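4. Fitting and washing the Kistberg table cover

1. Clear the table and wipe it with a damp cloth. Let it dry fully.

2. Lay the cover with the printed side up. Pull from the middle to the ends - never from one corner only.

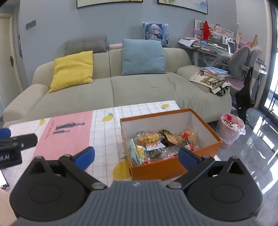

3. Fasten the 2 clips on each short side. If a clip feels loose, turn it over and press again.

Note: After washing, the cover can shrink by up to 3 cm.

4. Brush away crumbs after every meal.

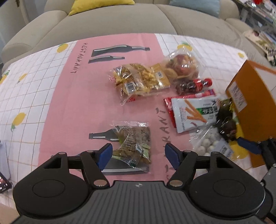
Fig. 22. Lemon print with pink central band.

CAUTION: Do not iron the cover on the table. Wash it cold, spin at 800 or lower, and hang it in shade.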